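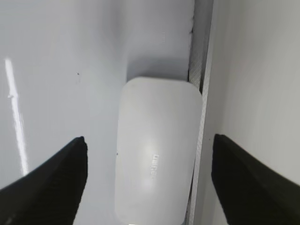
Mamta Sachdeva
Business Reporter

Pludgate electronics store to close in November

Darko Home & Sound, the last independent electronics store in downtown Pludgate, will close at the end of November, its owner said Wednesday.

Kwabena Appiah bought the store 11 years ago from the family that started it. He said the building's new landlord had asked for a higher rent and he decided not to sign another lease.

"I looked at the numbers all summer," Appiah said. "We sell plenty in December. The other months don't cover it."

The store sells small appliances, phones, speakers and other household devices, and it has a repair counter at the back. Appiah said the counter took in 978 repair jobs last year, more than in any year since he took over. Most were cracked phone screens and batteries.

Six people work at the store. Two of them, including repair technician Dzifa Kyei, plan to open a repair shop on Vostier Street early next year. Kyei said the new shop will not sell anything new except chargers and cables.

Customers who have left items for repair have been asked to collect them before the closing date. The store was still holding 121 unclaimed items this week. Gift cards will be accepted through the last day of business, and warranties on items already sold will be handled by the manufacturers.

A closing sale starts Wednesday at 9 a.m. Display shelves and the front counter are also for sale, with the counter priced at $600.

The landlord did not return a call seeking comment.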